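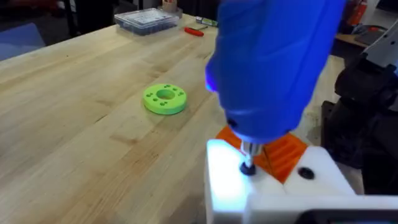 3.2 Materials and surface classes

Work surfaces in small shops are rarely uniform, and the wear they collect depends on how they were built as much as on how they are used. We sorted the benches in the survey into three classes: solid slab, strip-built, and sheet-faced. Strip-built tops made up the largest class in Clultmont, where most shops bought their benches from the same two local joiners before 1980. A maple top in the butcher-block style, such as the one in Figure 1, shows the joints between its strips clearly, and these joints gave us a fixed reference when we returned to a bench for the second reading. On solid slabs we had to scribe reference lines ourselves, which two owners did not allow. Those two benches were measured from the front edge only and are marked as such in the tables.

Figure 1. Strip-built maple bench top with a drill bit set into a screw hole on a white plastic block.

The full sample was 156 benches in 16 shops. Each bench was divided into a front zone, a middle zone and a back zone of equal depth. Vises, stops and fixed fences were left in place, and the area under them was excluded. Shops in Trarov tended to push their benches against a wall, so the back zone there was often used for storage and could be read only after the owner had cleared it. Where clearing was refused the back zone was entered as missing.

3.3 Depth readings

Surface depth was read with a dial gauge carried on a straight steel bridge 200 mm long. The bridge was set across the grain first and then along it. Three readings were taken in each direction and the middle value was kept. Readings taken across an open joint were discarded and repeated a short distance to one side — this happened often on the older tops, where the glue line had shrunk below the level of the wood.

We did not sand, scrape or oil any surface before reading it. Loose dust was removed with a dry brush. Hardened glue and paint were left alone, and a reading that fell on either was moved in the same way as one that fell on a joint. Pringle (field notes, July) found that a damp cloth raised the grain enough to change a shallow reading, and the cloth used in the pilot was dropped for that reason. The pilot readings are not included in the results.

3.4 Owner interviews

Owners were asked how old each bench was, whether the top had ever been planed or turned over, and what kind of work was done on it. Answers about age were checked against receipts where these existed. Many did not. Lewis Sutherland carried out all the interviews in Trarov and half of those in Clultmont, and the remaining shops were visited by Dougal Pringle. The last interview was completed on 2006-06-10.

The question about planing caused some trouble. Several owners counted a light pass with a cabinet scraper as planing and others did not. We recoded the answers so that only the removal of a full layer across the whole top counted, and went back to the owners whose first answer was unclear. A turned top was treated as a new surface, with its age taken from the year it was turned.

3.5 Wear index

For each zone the kept readings were averaged and divided by the age of the surface in years. The result follows the index used by Figueiredo for school desks, except that we did not correct for the hardness of the wood. Species was recorded, but the owners often did not know it and we were able to confirm it for only about half of the tops.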